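Ticket: Turel tissue freezer, graft room – temp alarm, inventory screen not matching
Site: Prirthorpe Wound & Joint Clinic
Opened by: Leonilde Sampaio, clinical supply
Assigned: Jagadeesh Rajan, Griseck support
Priority: High (patient material)
Status: Pending customer

Initial report

Low temp freezer in graft room alarming on and off since early morning. Panel says OK, Griseck inventory screen says OUT OF RANGE and has locked every placental graft on the shelf. Can't release anything to the procedure rooms. We have 2 knee patients and a foot ulcer on the schedule after lunch. Need to know if the grafts are good or if the software is wrong. Please call, don't email, I'm in and out.
– L. Sampaio

7:50 am – JR
Called back, no answer, left message with front desk. Asked them to keep the door shut and not move stock yet.

8:05 am – JR
Leonilde called. Panel reading steady on her side, no frost on the gasket, door closes fine. Nobody has adjusted the setpoint that she knows of. Log on our end shows the probe dropping out and coming back, dropping out, coming back. When it comes back the first value is garbage and the system treats it as a real reading. So the lock is doing what it's meant to do, on bad data. Don't override yet.

8:20 am – JR
Asked for the paper chart. She has one, good. Pen line is flat all night per her. Asked her to scan and attach. Also asked for lot numbers on anything needed today.

8:40 am – LS
Chart attached. Lots attached. Also the dry-storage grafts are locked and those aren't even in the freezer?? They sit in the cabinet at room temp, that's the whole reason we buy them. Why would they lock.

8:55 am – JR
Good catch. Dry-storage items are mapped to the freezer location in your item table, looks like it came over wrong in the April import. Seperate issue but will fix under this ticket. Remapped to CABINET. Refresh your screen and tell me if they clear.

9:05 am – LS
Cleared. Both knee patients are on the dry product so we're ok for those. Ulcer patient is on a frozen one. Dr. wants an answer by noon or he reschedules.

9:15 am – JR
Understood. To be clear I can't tell you a graft is ok to use, that's your medical director and the manufacturer's storage sheet. I can tell you what the freezer did, as far as the records show.

Steps tried on the probe

1. Restarted the Raju gateway. Came back online, probe dropped again 3 minutes later. No change.

2. Had LS check the cable where it goes into the back of the freezer. Says snug. Asked her to unplug it fully and reseat anyway. Held for a bit, then dropped.

3. Moved probe to the second port on the gateway. Same. So not the port.

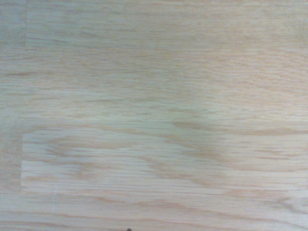 4. Swapped in the spare probe from the supply closet. Needs its offset entered by hand or it reads low – offset is on the tag, LS read it to me over the phone, entered and saved. Steady since.

5. Compared spare probe to paper chart and to panel. All 3 agree.

11:10 am – JR
No dropouts on the spare. Calling it: bad probe or bad cable on the original, can't say which from here. Please bag it and label it, don't throw it out, we want it back for testing. Sending you a summary of the gaps for your director. The paper chart covers every gap, I lined them up one by one.

11:30 am – LS
Director reviewed chart and summary, signed off on the frozen lot. How do I unlock it, the button is grey.

11:35 am – JR
Needs a reason code first. Inventory > Holds > pick the lot > Reason > "Sensor fault, secondary record reviewed". Then Release goes live. Has to be the director's login not yours.

11:50 am – LS
Worked. Thank you. Alarm is still chirping on the wall unit though, driving the nurses nuts.

11:55 am – JR
Wall unit holds the old alarm untill someone acknowledges it at the unit. Press and hold Silence, wait for the long beep.

12:05 pm – LS
Quiet now.

Still open

– Replacement probe and cable, ordered, ships to Leonilde's attention
– Original probe back to us
– Rest of the item table needs checking, the import may have put other stuff in the wrong location. LS to export the list and attach
– Firmware: gateway should toss the first reading after a reconnect. Passed to dev, no date yet

Leaving ticket open until the item list comes in. – JR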